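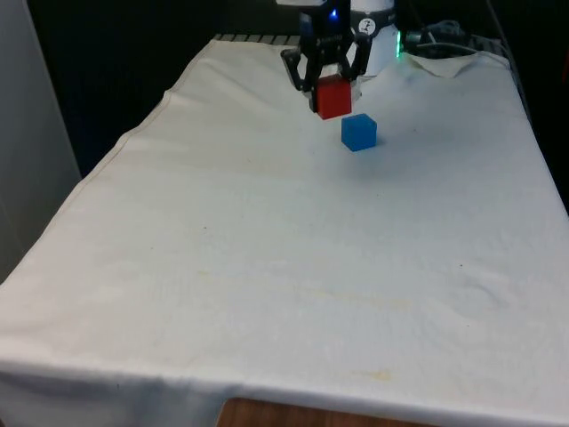 When does the new Trernau Interfaith Meeting House open to the public? The doors open in July, with a weekend of shared services, meals and tours that anyone in town may attend.

2 min read

FOR IMMEDIATE RELEASE
2026-03-02

Three Trernau Congregations to Share One Building

TRERNAU - Three congregations that have worshiped separately for decades will move under one roof this summer. Trernau Lutheran Church, the Kernedero Friends Meeting and Beth Gresura, a small Reform Jewish congregation, signed a 60-year shared lease on the former Mogensen School last week. Each will keep its own clergy or clerk, its own membership and its own budget.

The building on Mogensen Street has been closed since the school district merged its two elementary schools. The old gymnasium will become the main worship hall, with seating for 800. Two smaller rooms on the east side will be used for weekday prayer, silent worship and religious school. The kitchen will be divided so that one half can be kept kosher year-round.

"We had a roof that needed replacing and Beth Gresura was renting a room above a bank," said Pastor Marcus Schumacher of Trernau Lutheran. "We started by sharing a parking lot. After a while it made sense to talk about the rest."

The three groups have a combined membership of 1373. Beth Gresura will hold services on Friday evenings and Saturday mornings. The Lutheran congregation will use the main hall on Sunday mornings, and the Friends will meet in the east room at the same hour. High Holy Days, Christmas and Easter are already blocked out on the calendar for the next five years.

Ragnheiður Thygesen, clerk of the Kernedero Friends Meeting, said the schedule took longer to settle than the lease. "Quakers sit in silence and Lutherans have an organ," she said. "We asked for a thick wall and we are getting one."

The main hall will have no fixed religious symbols. Beth Gresura's ark is on wheels and will be stored in a locked alcove between services. The Lutheran altar and cross will be kept in a room behind the stage. A stained glass window from the old Lutheran church will be installed in the lobby, along with a bench from the first Friends meetinghouse in Kernedero.

Work on the building is being paid for by member pledges and the sale of the Lutheran church property. Roughly 1455 households in the area have received a letter with the plans and an invitation to comment. Neighbors raised questions about traffic, and the entrance for cars has been moved to the north side of the lot.

The food pantry now run from the Lutheran church basement will move to the new building in July and keep its present hours. The Friends' winter coat closet and Beth Gresura's adult Hebrew class will also move. Both are open to nonmembers.

Community groups that would like to use a meeting room on weekday evenings may apply through the meeting house office beginning in May. There is no charge for recovery groups, scout troops or tutoring programs. Other groups will be asked for a small fee to cover heat and cleaning.

Contact: Trernau Interfaith Meeting House office, Mogensen Street, Trernau | © 2026 Trernau Interfaith Meeting House | Back to top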